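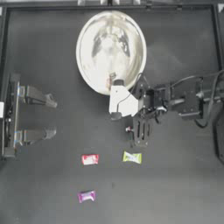

Chidubem Sani wrote to ask whether a sourdough starter can be left alone for the whole of May, and whether it would hold a grudge. Yes to the first. The rest of the questions we get at Ristelura are below, in no order that anyone defended.

## Starter questions

**My starter smells like nail polish remover. Is it dead?**
It's hungry. Feed it twice a day for a few days and keep your opinions to yourself until then.

**Can I keep it in the fridge?**
Please do. A weekly feeding is plenty. For a month away, feed it, let it sit out for an hour, put it in the coldest corner and go. It will look like wet cement when you get back. Pour off the gray liquid and feed it.

**What about pink streaks?**
Throw it out, jar and all. We're relaxed people, but not about pink.

**Do I have to name it?**
No. Ours are called Ata and Danladi. Ata is rye and does most of the work.

## Dough questions

**Your basic loaf says 70 percent water. Seventy percent of what?**
Of the flour, by weight. If you have 920 grams of flour, you want 644 grams of water. You can write in to say that 650 also worked. People do.

**Can I use cups?**
You can. We can't help you afterward.

**How big a bowl do I need?**
Bigger than the one you're looking at. Dough that starts out halfway up the side will be on the counter by breakfast.

**Why is my dough soup?**
Warm kitchen, weak flour or a nap that ran long. Bake it in a pan and call it focaccia. Onyekachi Ojo has built a fair reputation on this.

## Ordering and classes

**How much is a jar of Ata?**
It's free if you bring a clean jar to the shop on Trarel before 10 a.m. We don't mail it anymore. The lids were the problem.

**Is the bread really done at 96 degrees inside?**
Celsius, yes. We had one letter about this from a Fahrenheit household and it was a sad letter.

**Do you sell flour in bulk?**
We buy 3000 pounds at a time and will part with small bags of it, grudgingly, at the counter.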